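Colton Petrenko
@coltonpetrenko

Right, a thread on the Prakwood channel closing its linear feed and moving to the Delari app. A lot of people have asked me what it means for them, so I'll go through it in order. 1/

Prakwood has been on air as an ordinary channel for years, mostly repeats of British and Canadian drama with a film at nine. The linear feed stops on September 5, 2024. After that the channel number will show a holding card and then go. 2/

The programmes go to Delari. If you already pay for Delari you get them at no extra cost. If you don't, there is a free tier with adverts, but it only carries part of the library. 3/

I went through the list Delari put out. There are 193 titles moving over. 50 of them are on the free tier. The rest need a subscription. 4/

The free tier is mostly the older drama. Dultlow is on it, all 3 series, including the Christmas episode that Prakwood stopped showing. Gill is not. Gill is subscription only and just series 2 is there at launch. I asked why and was told the other series are "to follow". No date. 5/
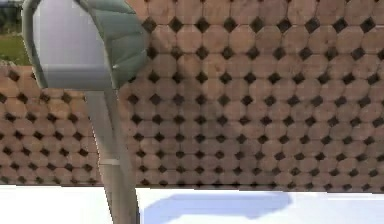
Simulated robot arm, computer render.

Recordings next. Anything you recorded from Prakwood on your own box should stay there, as it is a file on your disk. Anything you saved in a cloud recorder is a different matter. Check with whoever runs it. Mine says channel closures can remove saved programmes and gives no notice period. 6/

Subtitles. Prakwood had them on nearly everything. On Delari they are listed title by title, under the details tab, and a fair few of the older films have none listed yet. If you rely on them, look before you pay for anything. 7/

Audio description is worse. I could find it on Dultlow and on a handful of films. I have written to them about it and will add the reply here if I get one. 8/

My dad Gordon watches Prakwood most evenings and his telly is too old for the app. He has two options – a streaming stick, or a newer box from his provider. We went for the stick. It needs a spare HDMI socket and decent wifi in that room, so check both first. 9/

Setting it up took longer than it should have. You have to make the account on a phone or computer, then type a code on the telly. The code runs out quickly. If it fails, go back one screen and ask for a new one, don't keep trying the old one. 10/

There is no live stream of the channel in the app. Several people have asked this. It is on demand only, so no nine o'clock film that you just turn on and watch. Dad minds this more than anything else. 11/

If you pay for Prakwood as part of a TV bundle, look at your next bill. The bundle price on mine has not changed even though it now has one channel fewer. I rang and got nowhere, but I am out of contract in April and will go elsewhere then. 12/

Correction to post 5: the Christmas episode of Dultlow is filed under Specials, so you won't find it if you go through the series list. Thanks to those who pointed it out. 13/13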